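Moltlow opens its biggest region yet

28 May 2020

Moltlow, the small OpenSim grid that started out as a single sandbox for a building class, has opened Skukwood, a forest region big enough to get properly lost in. It went live this morning and the welcome area was already buzzing by lunchtime!

Grid owner Morag Guthrie and lead builder Angus Tosh spent the winter on the place. There are 364 hand-placed trees (Tosh kept a list), a river you can follow by canoe, and a tree house village where residents can claim a cabin for free. Hypergrid visitors are welcome everywhere except the cabins, and new avatars get 10 starter outfits from the shop by the landing point.

"I wanted paths that don't tell you where they go," Tosh said. "People keep messaging me from spots I forgot I built."

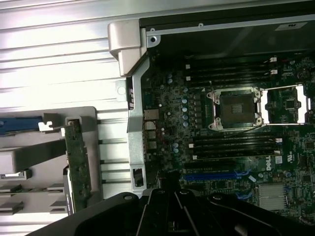
Moltlow still runs on hardware the owners look after themselves, and Hamish Lindsay has moved the busiest regions to a separate server for the launch. He loves this side of things, and can talk happily for an hour about secondhand workstations, green Dell motherboards included. Crossings between Skukwood and the older Hepburn region felt wonderfully smooth on my visit, even with a crowd at the border.

Next up is Meltesetti, a mountain region with 5 ski runs and a cable car, which Guthrie hopes to open in September. Builders who would like to help can leave a note in the box outside the Hepburn library.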